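Small Claims Between Former Spouses: What Happens to the Shared Property

12/8/19
By Johannes Modise

This report looks at how divorced couples use small claims court to settle arguments over household goods. Our class project asked each student to pick one kind of civil dispute and follow it from filing to decision. I read 58 case summaries from the county clerk's public shelf in August and wrote up the ones that dealt with personal property.

Most of the cases started the same way. A divorce decree said the couple would "divide the contents of the home by agreement," and then there was no agreement. One person moved out, the other kept the goods, and months later somebody filed a claim. The amounts were low. In one file the whole argument was over a set of garden chairs valued at $60.

The case I spent the most time on was Swanepoel v. Pirnen. She asked for the return of kitchen items or their value in cash. He said she had left them behind on purpose, so they were his. The judge had to decide if leaving something in a house for a year means you gave it up.
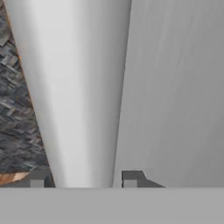 What the judge decided

The judge said that leaving an item behind is not enough by itself. There has to be some sign that the owner meant to give it up. A text message saying "keep whatever is left" counted as that kind of sign for the furniture, but it was sent before the kitchen items came up, so it did not cover them. The defendant was ordered to pay $100 and return two boxes of goods within 60 days.

Problems with the method

The summaries are short and leave out most of what people said in court. I also could not tell how many couples settled before a hearing. Leonardo Cattaneo, who read the same files for his own report on rent deposits, had the same trouble.

If I did this again I would sit in on hearings and take notes. I would also ask the clerk which claims were dropped and at what stage. The case list and my notes on each file are in the binder with the class copy.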